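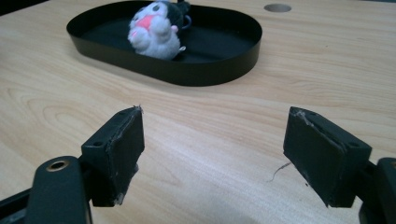

Ticket 117 – Bevley cell, gripper drops plush
Opened 2026-08-23 by Natália Jireš

Soft toys slide out on the lift from the tray. Force setting is 20, same as last month. Finger pads look chewed, left one frayed at the tip.

Lyle Boateng: Right one's no prettier, there's a gray ragged strip along the top. Please don't raise the force to 100 again. We all remember December.

Natália: Wasn't going to. Much.

Lyle: Pads are due at 1000 cycles and the log stopped counting at Midtbø. New pair on order. One screw each – don't overtighten. Wipe the table too, there's a thread by the right finger.

Status: waiting on parts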